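Workshop notebook, Nov 5, 2018

Rain all morning, so the big door stayed shut and I finally gave the finishing bench the attention it has been asking for since July. I'm writing this up at more length than usual, partly for whoever takes over the next batch of samples and partly so that I stop asking myself the same questions every few weeks.

The subject is milk paint, and mainly why the Dornar powder keeps going chalky on us when the Ritwood one (older, cheaper, bought in the ugly paper sacks) does not. I mixed both fresh today in the same glass jars, with the same tap water, and let each one sit before stirring it again. The Dornar took longer to lose its lumps, and I ended up pushing it through an old stocking, a trick I had forgotten and was very pleased to remember! It came out smooth as cream. The Ritwood needed nothing of the kind, though it did foam up more than I like, and I had to be patient and let the foam go down before I put a brush anywhere near it.

I knocked the grain down on the test boards with 200 grit, wiped them with a damp rag, let them dry by the heater and went over the raised fuzz lightly with 400. I know some of you think 400 is too fine before paint, and you may well be right, but I wanted to see it for myself. My feeling so far is that the first coat slides around a little more on the finer surface and the second coat doesn't care one way or the other.
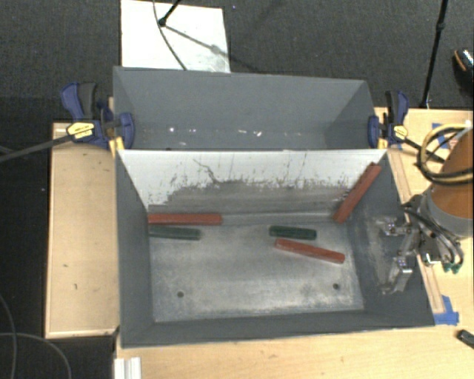 Red and dark green blocks in the front gray bin.

Back to the chalkiness. I rubbed each dry board with a dark cloth, firmly, the way a customer would if they were being difficult. The Dornar left a pale smear on the cloth from the first coat and a fainter one from the second. The Ritwood left next to nothing. Then I tried a board where I had mixed the Dornar a bit thinner, and to my surprise the smear was almost gone. So I suspect we have simply been mixing it too thick all this time, which is a little embarrassing after all the complaining I did over the summer. I want to repeat it before I say so any louder.

Oil on top: one coat of the Amini hemp oil, rubbed in and wiped off after 10 minutes. It deepens the color beautifully, and it also shows up every careless brush mark underneath, so please go slowly on that last coat. Oily rags get spread flat on the rail outside and never go in the trash can. I found one balled up behind the vise last week and I'd rather not find another.

Smell: the Amini is nutty and quite pleasant. The Dollix wax is still terrible. I opened the tin, thought about it, and closed it again. If anybody wants it for drawer runners, it's on the top shelf and you are welcome to it.

For next time:
Mix the Dornar thin on purpose, strain it, and label the jar properly.
Leave the oiled boards alone for 14 days before the cloth test. I always get impatient and test them early, and then the result is no use to anyone.
Buy another decent flat brush. The good one is shedding, and I picked hairs out of the second coat all afternoon.

Boards are on the rack by the window, painted side up, with pencil notes on the backs. Please don't stack them yet.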